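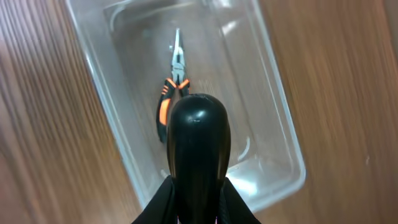

A clear plastic tray with rounded corners.

How Does a Whole House Fit in One Truck?
By Ruxandra Mocanu

Your house is big. You could get lost in it, or at least lose a shoe in it. A moving truck is a lot smaller than a house. And yet on moving day everything you own goes in through the back doors and (usually) comes out again at the other end.

The secret is that your house is mostly air. Look up. All that space between the top of your head and the ceiling has nothing in it, unless you own a giraffe. Movers don't have to pack the air. They leave it for the next family, free of charge.

Let's say the Jalladar family is moving from Hedville to Moodley, which is 569 miles of asking if we're there yet. They have beds, a couch, a piano, a refrigerator and 73 boxes, one of which says "STUFF" in purple marker. Please don't write "stuff" on a box. It's all stuff.

First, the list

Before anything gets lifted, one of the movers walks through the house with a clipboard or a tablet and a roll of numbered stickers. Every box and every chair gets a sticker, and the same number goes on a list called an inventory. In Moodley, the numbers get checked off as things come out. If number 41 doesn't turn up, everyone knows to go looking for number 41. Little brothers don't normally get a sticker, but you can ask.

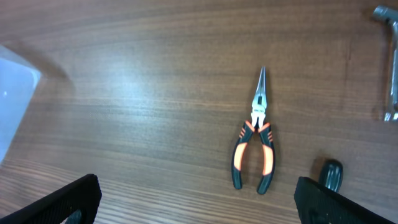 Big furniture often has to come apart before it can go through a door. A bed is a good example: whole, it's the size of a small boat, but in pieces it's a few long boards and a mattress. Movers undo the bolts and put them in a bag, and the bag gets taped to the bed it belongs to. (Guess what happens if it isn't. Somebody sleeps on the floor.) Most bolts need a wrench or a screwdriver. For a tiny pin stuck down a narrow hole, needle-nose pliers are handy, with those long jaws that narrow to a fine point. Your fingers don't do that, however hard you squint.

Building the wall

Now comes the part that is a lot like a video game with falling blocks, except the blocks weigh as much as your uncle. Movers fill the truck from the front, right behind the driver's cab, and work back toward the doors. They build one layer at a time, from floor to roof. Movers call each layer a tier.

Heavy, solid things go at the bottom. Boxes go on top of those, with the heavier boxes under the lighter ones. Pillows and stuffed animals get squeezed into the gaps near the roof, so your bear will have the best seat on the truck and no window.

Why so tight? Think about riding a bus when the driver brakes. If the bus is crowded, you can't go far. If it's nearly empty, you go sliding down the aisle. A loosely packed dresser does the same thing, only it doesn't say sorry. Straps hooked to the truck walls hold each part of the load in place.

Last on, first off

Whatever goes in last comes out first. Clever families think about this. The Jalladars want the beds early, so those go near the doors. The Christmas decorations can ride up front, behind the couch, and nobody will miss them in June.

Try it yourself

Find a shoebox and some blocks or small toys. Tip the toys in any old way and put the lid on. Give it a gentle shake and listen. Then take them out and pack them again in tiers, big ones at the bottom and small ones in the gaps. Shake it again. The quieter box is the one you'd want your piano in.

Next time: how movers get a piano down the stairs in Guncombe, a town made almost entirely of stairs.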